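Pleltudeck shared workshop and kitchen
Inspection sheet: gripping tool and table, before household chore trials
Inspector: Benedek Oláh
Date: 17 May 2025
Tool: Grarneo two-finger gripper, hand-held version
Result: passed with remarks, see items 4, 5 and 9

Purpose of this sheet

We want to know if a machine can already do the small chores of a home: clear a table, put away cups, fold a cloth, wipe. The gripper is moved by a person's hand first, and later the same fingers go on the arm from Stallance. If the fingers are in bad condition, then we will blame the machine for a fault which belongs to the rubbing surface. For this reason I inspect the fingers before every series and I write comments also where the answer is only "yes".

Part A. Table

1. Table top free between the fingers and in the working area. YES.
Comment: One item stands at the far side. It may stay there, but its position must be the same for the whole series.

2. Surface without crumbs, grease or glue. YES.
Comment: Please use only the damp cloth and after it the dry one. Last time somebody used furniture spray and the cups were sliding for two days.

3. Light even, no strong shadows from the fingers. YES.
Comment: The upper left side of the table is a little bright. I accept it. A white plate in this corner would be more difficult, so start with the dark dishes.

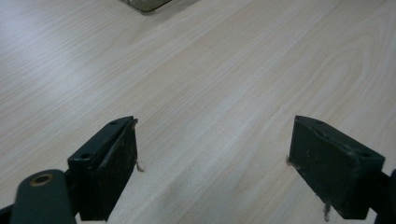
Items 1 to 4. Jaws open over the table, fibres on both pads.

Part B. Fingers and pads

4. Pads clean. NO, remark.
Comment: Small fibres are caught at the edges of both pads. I can't say with certainty what they are, maybe cardboard or paper. We did the box folding task in May and this is my first suspicion. Remove with tweezers. Do not pull by hand, the edge of the pad can come with it.

5. Pads without cuts, wear acceptable. YES, with remark.
Comment: There are scuffs and light specks on the inner faces. For boxes and cups this is acceptable. For the cloth folding I would prefer new pads. The limit in our rules is 800 closings for one pair, and the counter of this pair was at nearly 93 per cent of the limit when I began.

6. Pads face each other correctly. YES.
Comment: Checked with the paper strip in three places. The strip was held equally.

7. Screws of the fingers tight. YES.
Comment: Checked by hand key. The left one took a very small turn. I do not count this as a fault, but write it down if it happens again.

8. Pivot of the linkage moves freely. YES.
Comment: No noise and no play which I could feel. No oil, please. Oil travels to the pads.

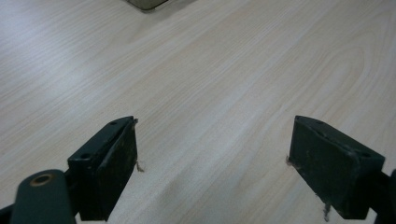
Items 5 and 8. Inner faces of the pads, pivot ring at lower left.

9. Nothing hangs from the fingers into the gripping area. NO, remark.
Comment: A long strand is at the lower edge of the right pad and a thin one is at the left pad. It looks like a small thing, but a strand can lie between the pad and the object, and a smooth cup will then turn in the grip. Same treatment as item 4, and both fingers must be looked at again from below.

Part C. Safety of persons

10. Hair tied, sleeves short or closed. YES.

11. Stop button of the arm tested. YES.
Comment: Tested 3 times, it stopped each time. The arm is not to be started while somebody holds the hand-held gripper over the same table.

12. No glass, knives or hot liquids in the first series. YES.
Comment: I was asked if we can include a kettle. My answer is still no, also with cold water.

General comments

I am asked often if the machine is ready for the kitchen. From my sheets I can say this much. In the last series the arm did 42 attempts at the table clearing task. With clean pads the cups were good. The spoons were poor, because a spoon lies flat and the fingers are thick. The cloth was the worst, and a child would do it better and with less inspection.

In the workshop the situation is more friendly. Sorting blocks and carrying empty boxes goes well, as the parts have straight sides and always come in the same size. But somebody must still clean the pads after the boxes, and this time is not written in any result table. I ask Mthembu, who receives this sheet, to add a column for it.

Actions

Remove fibres from both pads, before the first attempt.
Repeat items 4 and 9, and sign again.
Order one pair of pads from Grarneo for the cloth task.
Keep the old pair in the drawer marked "boxes only".

Signed: B. Oláh
Second signature after cleaning: ....................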